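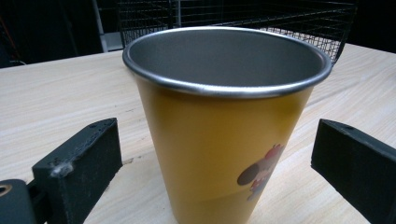 Iltero Open Day - Your Questions

When is it on?
One Saturday-style program, run twice in August: doors open at 10 am and again at 1:30 pm. Come to either one.

What will we get to see?
Real table-top work! Our gripper picks up everyday kitchen things - cups, mostly - and sets them down again. You can stand close enough to watch the fingers line up on either side before they close, and that's the bit visitors love.

Can I have a go?
Yes, please do. Skova is our hand-held gripper and anyone aged 11 or over can try it. Younger kids are welcome to watch with a grown-up.

Why cups?
They're trickier than they look. A tapered cup, wider at the top than the bottom, gives flat fingers less to hold on to, and a metal one can slide. We have 47 cups and mugs on the shelf and we're fond of every one.

Can I bring my own?
Sure, as long as it's empty and not precious to you.

Do I need to book?
Yes. There are 400 free spots across both sessions. Book at the Iltero front desk or through our website.

Is there parking?
A little, behind the building. The bike racks are closer to the door.

Can I take photos?
Go for it - just no flash near the demo table.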